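Drusberg parts room, progress report for April
Prepared by Dae-han Heo

Sorting of the black moulded parts began this month. The yellow bench is in use for laying out the larger and smaller pieces.
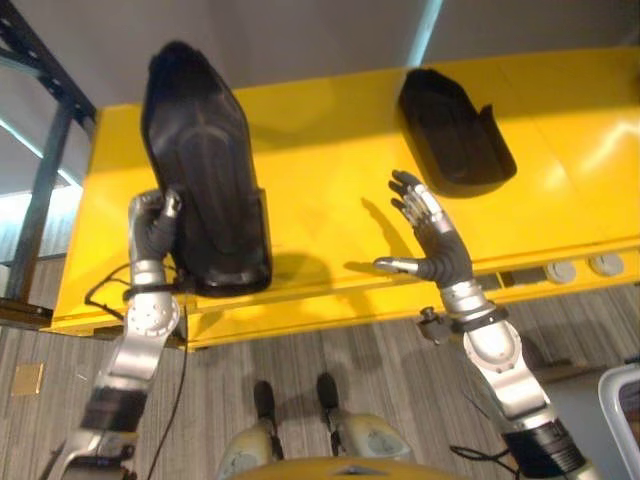
Of the 156 parts on the Zeman order, 145 are now recorded. Hardware stays on the lower shelf.
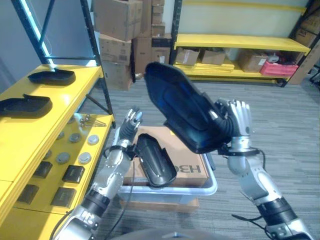 Moulded parts at the bin, with discs on the lower yellow shelf

Labels for the remaining cartons are still to come. Da-eun Yeom will confirm quantities in May.

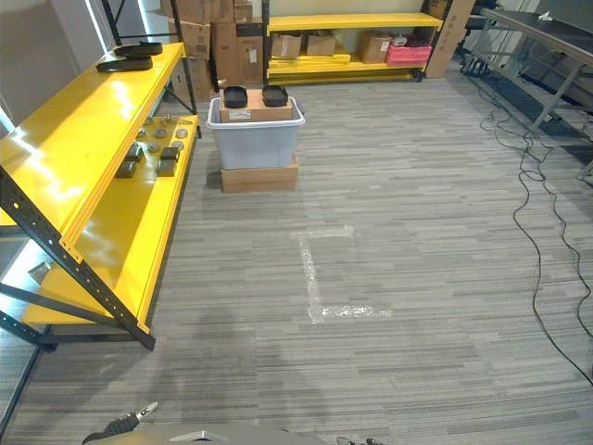

Cartons and yellow shelving, back wall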